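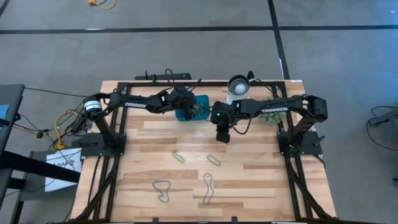 *Two-arm table on the rubber band task, arms over the teal container.*

**Kalorora two-arm table kit: anyone else running one?**

**olga_dz** (original post)

We've had the Kalorora table kit for a few weeks and I said I'd post a review once it had some hours on it. You get the extrusion frame, mounting plates for both arms, cable carriers and the butcher-block top. The arms are Trossen and we bought them separately. Kalorora will bundle arms if you ask, but the lead time was longer.

What we paid: 2400 for the table kit without arms, plus 156 for freight. Assembly took two people one long day. The manual is fine up to the cable section and then it gets thin.

Good:
- Frame is stiff. I leaned on it while an arm was moving and the calibration held.
- Plates lined up with the arm bases. No drilling.
- Top is flat enough for picking up thin things.

Not so good:
- The carriers are too short if your power supply sits on the floor. We still have cables hanging off the left side.
- Hardware bag was short 4 T-nuts. They mailed them, but it took nine days.

Current task is rubber bands, light green and dark teal, flat on the wood. The grippers can get them, but it's slow and the operator has to come in nearly straight down.

---

**benchrat**

2400 for a table. You can buy the same profile by the length and cut it yourself. I built ours for 469 including the top, and it has held two arms since June.

---

**olga_dz**

> I built ours for 469 including the top

Does that include your time? I'm not being rude, I priced it both ways. We don't have a saw that cuts profile square, and the shop we use charges per cut. It would still have been cheaper to do it ourselves. I just didn't want to spend the month on it.

---

**santino.riquelme**

We have the same kit at Ridia, two of them. Agree on the carriers. Ask support for the long version, it's on their parts list but not on the website. They swapped ours and we paid the difference.

I don't agree about the top. Ours moved when the heating came on and one seam lifted enough to feel with a fingernail. For blocks and cups it makes no difference. For something as flat as a rubber band I'd want a solid sheet, or at least a mat.

---

**olga_dz**

Good to know about the long carriers, I'll email them. No lifted seams here yet but we haven't been through a winter with it. I'd rather not use a mat. I tried one and the fingertips dragged on it.

---

**pk_lenz_user**

What fingertips are you using? We run the Lenz soft tips and they pick up thin loops much better than the hard ones. They wear out fast, though, so order spares.

---

**olga_dz**

Whatever came with the arms. I'll look at the Lenz ones. Do they change the reach enough that you had to redo the home pose?

---

**pk_lenz_user**

A little. We redid it. Ten minutes of work. The wrist camera view changes slightly too, so don't mix old and new recordings without checking.

---

**benchrat**

Back to the price. My issue is that the frame is the easy part. If they're charging that much, the cable section of the manual should be the best part of it, and two people here say it's the weak spot.

---

**santino.riquelme**

Fair on the manual. I still wouldn't go back to home-built. Our second table matched the first one closely enough that we could move a task across with only a camera check. Our two homemade ones never did. If you only need one table, build it.

---

**benchrat**

OK, matching tables is a real reason. I only have the one.

---

**hollis44**

Has anyone compared it with the Cultico frame? Their quote came in lower but I can't tell from the drawing if the rear rail takes a clamp mount.

---

**santino.riquelme**

Haven't used it. Ask them for the rail profile before you order. Ours takes standard T-nuts front and back.

---

**olga_dz**

Update, September 2020: Kalorora answered. They're sending the long carriers at the price difference, same as Santino got. Lenz tips are on order. I'll post again when I have both on the table.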